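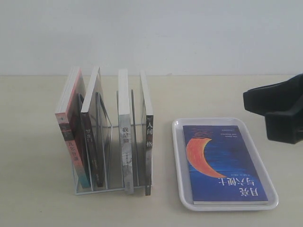
March, 6.40 am

Awake before the magpies, which at my age I'm told is normal and at my pay grade is unforgivable. Lay there going over the funnel. There are people in this world who lie awake thinking about love or death and I lie awake thinking about step four of a home loan application, where our members, having told us their name, their income and how many kids they've got, are asked to upload a payslip and vanish off the face of the earth.

Two thousand and sixty-two of them started an application last month. Or rather 2,062 did according to Zostley, which is the analytics tool we bought in spring after nine months of meetings. According to the core banking system it was some other number, and according to Riaan's spreadsheet it was a third number again, and Riaan's spreadsheet has a tab called DO NOT USE that everyone uses.

Made tea. No milk. Drank it anyway, with resentment.

Lunchtime

The morning went on the dashboard review. I say review. Gualtiero Fontana flew in from the vendor's Melbourne office with a beautiful jacket and a slide that said "Your Members Are Telling You A Story". If so, they are telling it the way my father tells stories, where you get the car park and the weather and the price of the sandwiches and then he goes quiet and looks out the window.

To be fair to Gualtiero he knows the thing backwards. He built a cohort report in the time it took me to find my password. First-time borrowers, on a phone, after 8 pm, split by whether they'd rung the call centre first. You could see the ones who'd rung were far more likely to get through the payslip step. Everybody in the room nodded as if we'd always suspected it. Ivars Ramanauskas, who runs the call centre and has been saying precisely this since I started, in emails, in person and once on a cake, said nothing at all and ate a lamington very slowly.

Then someone from the executive floor asked whether the tool could tell us why they left. Gualtiero said it could tell us when. She said yes, but why. He said it could tell us what they'd clicked on directly before. She wrote down "why" and underlined it. I suspect that is now my project.

3.15 pm

It is now my project.

Working title "Member Exit Insight". I've asked if we could call it something else as it sounds like a coroner's report from a co-op. No reply so far.

Spent an hour with Aksel Nørgaard on event names. When we set Zostley up, each team was allowed to tag its own screens, in the spirit of empowerment, and the result is that the button which submits a loan application is called submit_app, SubmitApplication, loan_submit_final, loan_submit_final_2 and, on the tablet version, banana. Aksel says banana was a test. It has been live since October. It has had 600 clicks. Six hundred people have asked this credit union for money via banana, and some of them presumably now live in the houses.

We can't just delete it, he says, as the quarterly report for the board is built on it. I asked who built the quarterly report for the board. He had a look. I did, in November, and I'd left myself a little comment that said "check what banana is".

Took that one outside for a walk around the block.

Rang Dekimo about the identity check while I was out there, the piece where you hold up your licence and then your face. It's their software in our app, so our tracking stops at the door and picks up again on the far side, like a train in a tunnel. I'd like to know what happens in the tunnel. The fellow on the phone said they could share session data under the enterprise arrangement. I asked what arrangement we were on. There was typing. He said "the other one".

5.50 pm

On the tram. Standing, someone's cello in my kidneys.

The thing I keep coming back to is that Ivars has a woman on his team who listens to people all day and writes what they say on a pad. I sat with her for a bit after the meeting. The pad said: can't find payslip, payslip is on work computer, boss is husband, doesn't get payslips, app wants PDF has photo, app wants PDF has photo, app wants PDF has photo, dog. I didn't ask about dog. It's all there, though. A whole page of why in blue biro, and it cost us one pad.

I'm aware that I can't take a pad to the executive floor. It would need to be a chart. I'd have to give the biro a y-axis.

Thought about whether I could type it up and feed it into Zostley as a custom property, contact reason or similar, matched on member number. Aksel thinks yes. The privacy people will think no, then yes with a form. I'll start the form tonight. (I won't.)

9.20 pm

Didn't.

Had the leftover pumpkin curry, which has got hotter in the fridge by some means unknown to science. Rang Mum. She wanted to know if the bank, she will call it the bank, could see what she was buying. I said we could see the merchant and the amount, as she could herself, on her statement. She said right, and could I personally see. I said no, Mum, it's all grouped up, you're a segment. She was quiet and then asked which one. I said I wasn't allowed to look. She said she bet it was a boring one.

I did once look at how the segments were drawn, back when Engelbrecht Consulting did them for us. There were six, each with a name and a stock photo. The over-sixties were "Settled Savers" and the photo was of a couple laughing on a jetty. Mum is many things but I've never seen her laugh on a jetty. She has strong views about jetties.

Takeshi Sasaki messaged to ask if I'd still be on for the talk at the mutuals' conference in Mullberg, twenty minutes on "becoming data-led", with slides due by the end of the month. I agreed to that in January when it felt like something that would happen to another person. I've got a title and a slide with 42 on it in very large type. I can't remember what the 42 was. It's a percentage or possibly a number of branches. I've searched my notes and the only hit is a dry-cleaning ticket.

I could do the talk on banana. It would go over well with the people who do the work and very badly with the people who book the speakers. Takeshi would enjoy it. He once spent an entire afternoon tea telling me about a date field at his old shop that had been storing everyone's birthday in American since the merger, so that nobody was born after the twelfth of the month and the birthday emails were a bloodbath.

10.30 pm

In bed, laptop on knees, against all advice.

Went through the application myself from the couch on my phone, as a pretend member. Should've done it months ago. Name, fine. Income, fine. Dependants, it wouldn't let me put zero until I'd put one and gone back, so for a few seconds there I had a child. Then the payslip screen. "Upload document." I took a photo of mine. It spun, it thought, and it said "Something went wrong". No word on what. No mention of a PDF anywhere, unless you tap a grey question mark the size of a lentil.

I closed the app and lay on the rug.

So tomorrow I'll be in the data as somebody who dropped out at step four, on a phone, after 8 pm, without ringing first. I hope they find me a nice photo. Must remember to ask Aksel to filter out staff accounts, or to find out whether he ever has. Milk. Form for privacy. Ring Dekimo back before ten and ask for anyone but him.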